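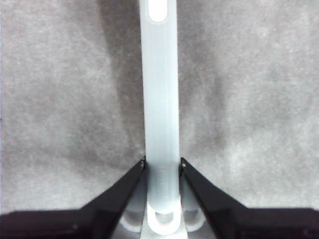
坦波特(Tamport)九月起将硬质塑料日用品纳入分类回收

坦波特市政环境部门公布了新的可回收物收集细则。自九月起,居民家中废弃的硬质塑料日用品可与塑料包装一并投入可回收物桶,不再按其他垃圾处理。细则适用于全市18个收集片区,涉及的材料以聚丙烯和高密度聚乙烯为主,典型物品包括杯、盆、衣架、收纳盒以及不含金属件的厨房小用具。

此前,坦波特的可回收物目录只列包装类塑料。同一种聚丙烯,做成酸奶盒可以回收,做成水杯则须丢入其他垃圾。这一划分源于收费机制:包装生产者按投放量缴纳处理费,日用品生产者不缴,回收企业因此没有义务接收后者。新细则没有改变收费机制,硬质日用品的分选费用由市政预算单列支出,按进厂称重结算。

承担分选的是齐沃(Zivau)公司位于城东的工厂。该厂现有一条近红外分选线,原设计对象为瓶、罐和薄壁容器。为接收壁厚较大、形状不规则的物料,厂方更换了前端滚筒筛的筛板,并在光学分选机之前加装一级弹跳筛,用于分离扁平件与立体件。改造期间分选线停机8天,进厂物料暂存于北侧料棚。 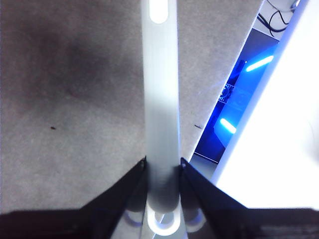

齐沃公司分选工艺负责人奥尔内拉·祖卡罗(Ornella Zuccaro)表示,长条形物件在滚筒筛中的走向较难控制。长度远大于宽度的物料可能竖直穿过筛孔,混入细料,也可能横架在两块筛板之间造成堵料。改造后的筛板采用错列开孔,孔间加设导向条,使长条件在翻滚中尽量保持平卧。她说,试运行中堵料次数有所下降,但细料中仍能检出一定比例的长条塑料,工厂将在细料出口增设一台风选机作二次分离。

颜色是另一项限制。近红外分选依据材料对特定波段的反射光谱判定聚合物种类,浅色件信号稳定,以炭黑着色的深色件吸收大部分入射光,传感器难以取得有效读数。细则没有把黑色塑料排除在投放范围之外,但说明这类物品在现有条件下大多进入残余物料,送能源利用设施处理。祖卡罗称,厂方评估过中波红外设备,采购与否取决于首年进厂物料中深色件的比例,目前没有时间表。

试运行阶段,分选厂共对1,175千克硬质日用塑料作了成分分析。样品取自片区收集车卸料后的混合料堆,按四分法缩分,再由人工逐件分类。分析报告显示,聚丙烯为占比最高的单一材料,其次为高密度聚乙烯,聚苯乙烯和ABS各占较小份额。其余为无法判定的多层或复合制件,其中多数带有软胶包覆层、金属弹簧或粘接的织物。报告未给出各类材料的误差范围,并注明样品仅代表取样时段,不宜直接推算全年数据。

分出的聚丙烯打包后运往施图基茨(Stukitz)造粒厂。该厂的流程为破碎、摩擦清洗、沉浮分离、热风干燥、熔融过滤和切粒。与包装料相比,日用品料的熔体流动速率分布更宽:注塑薄壁杯所用牌号流动性高,盆、箱等大件所用牌号流动性较低,两者混合后,制品收缩率和冲击强度会随批次波动。造粒厂的做法是在破碎后设置均化料仓,把多个批次的碎料循环混合后再进挤出机,并在每批粒料出厂前测定熔体流动速率、灰分和缺口冲击强度。

粒料的第三方检测由星野(Hoshino)实验室承担。实验室材料组的阿加塔·萨尔托里(Agata Sartori)介绍,日用品料的老化程度差异大于包装料。包装的使用周期通常以周计,日用品可能在家中使用多年,抗氧剂已部分消耗,再次熔融时更容易断链降解。实验室采用差示扫描量热法测定氧化诱导时间,以此估算需要补加的稳定剂用量。萨尔托里说,补加量不能凭外观判断,表面完好的旧制件,其诱导时间可能低于表面有划痕的新制件。

检测项目还包括限用物质筛查。早年生产的部分塑料制品可能含有现已限用的镉系颜料或溴系阻燃剂,实验室以X射线荧光光谱作初筛,超过阈值的批次再以化学方法确认。未通过筛查的批次退出流转,由造粒厂按危险废物程序申报。细则规定,再生粒料不得用于食品接触制品,允许用途为园艺容器、周转箱、管道配件和建筑用垫块。施图基茨方面表示,现有客户以周转箱制造企业为主,掺混比例由客户自行确定。

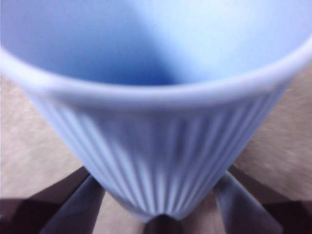

浅蓝色杯子,外壁带竖棱,内壁光滑。

在投放要求方面,细则列出下列条目:

一、物品应倒空,无须用洗涤剂清洗。附着大量油脂或涂料的物品按其他垃圾投放。
二、单件最长边不超过100厘米。超长物品送交资源回收站,不得折断后塞入桶内。
三、带电池、电机或线路板的制品按电子废弃物处理,拆除电池后也不例外。
四、可徒手分离的金属件应先行取下。无法徒手分离的,整件投入其他垃圾。
五、软管、充气制品、浴帘和雨衣等软质聚氯乙烯制品不在收集范围内。
六、塑料玩具如不含电子部件,可以投放。硅胶制品不可投放。
七、可回收物应散装投放,不得装袋。

第七条沿用原有规定。市政部门解释,分选线前端虽设有破袋机,但袋膜缠绕滚筒轴承是停机检修的主要原因之一,收集人员有权在桶上贴条并拒收袋装物料。拒收的桶须由住户自行整理,待下一收集日再次放出。

材料标识方面,细则建议居民参考制品底部的三角形代码,但不以此作为投放依据。日用品并无强制标识要求,部分制品没有代码,另一些只标注了模具编号。无标识的硬质塑料制品可以直接投放,由分选线判定。对于标有“7”或“OTHER”的制品,细则同样允许投放,但提示其中包含聚碳酸酯、聚乳酸及多种共混材料,回收率较低。可堆肥塑料不在此列,即便外观与普通塑料相近,也应按其他垃圾处理,不可投入厨余垃圾桶,该市堆肥设施的停留时间不足以使其完全分解。

收集频次维持不变。各片区仍按原日历清运,收集车于早晨6时出车,可回收物桶应在此前放至路边。容积不足的住户可申请更换大号桶,更换本身不收费,但桶的年度租用费按容积计收。集合住宅由物业统一申请,市政部门将根据投放点的满溢记录核定增设数量。申请表可在区办事处领取,也可由物业通过线上系统提交。

片区收集合同亦作了相应修订。硬质日用品的堆积密度与压扁后的包装差别较大,盆、箱类物品在车厢内不易压实,单车装载量预计下降。修订后的合同把结算方式由按车次改为按吨位与里程加权计算,并限定了压缩比上限。压缩过度会使不同材料的制件相互嵌套,到厂后难以打散,弹跳筛和光学分选的准确率都会受影响。收集承包方须在车载系统中记录每车次的压缩压力,数据按月提交。

市政部门将在实施首年按季度公布进厂量、各材料分出量和残余率。残余率定义为进厂物料中未能作为材料利用的质量占比,包括误投物、无法识别件以及分选损失。祖卡罗认为,首个季度的残余率可能高于后续各期,居民往往在规则变更初期集中清理家中积存物品,其中复合材料制件偏多。齐沃公司要求在合同中为首季数据设置单独的考核区间,市政部门已同意,具体数值未公布。

生产者收费问题留待后续修订。本次细则的附录提到,若硬质日用品的分选费用连续两年超出预算,市政部门将提请把部分品类纳入生产者付费范围。附录没有列明品类清单,也未说明进口制品的缴费主体如何认定。

新版投放指南将随收集日历寄送至各住户,资源回收站同时提供纸质版本。旧版指南中关于塑料日用品的条目届时停止适用,其余条目继续有效。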